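Grastbridge Opens the Doors, Sort Of
Dec 24, 2018

The Grastbridge ballclub has spent most of the winter telling people that its renovated park will change how fans watch baseball in this part of the state. So when the team held an open house last week, I drove over from Gidden to see what had changed.

Parking was 20 dollars. For an open house.

Inside, the tour started on the concourse, which is wider than it was in August and smells of fresh paint. The guide told us the park now has 3000 seats, 800 of them new, and that every one has "a premium view." I sat in a few down the left-field line. From two of them the premium view is of a light pole.

The new clubhouse is better. The lockers are roomy, the training room has real tables, and players will no longer have to walk past the beer line to reach the batting cage. If you only care about the people who play the games, the money went to the right place.

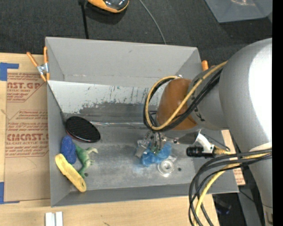 What It Costs You

The cheapest seat goes up again, and the old Favham bleachers, where you could bring your own cushion and yell all night, are gone. In their place is the Dzene Deck, a standing area with a rail and a 40 dollar ticket. It includes one drink. I asked what happens to the bleacher season-ticket holders and was told they would "have options" - I asked what those were and the tour moved along.

The team still needs a second starter and someone who can hit a breaking ball. Neither subject came up.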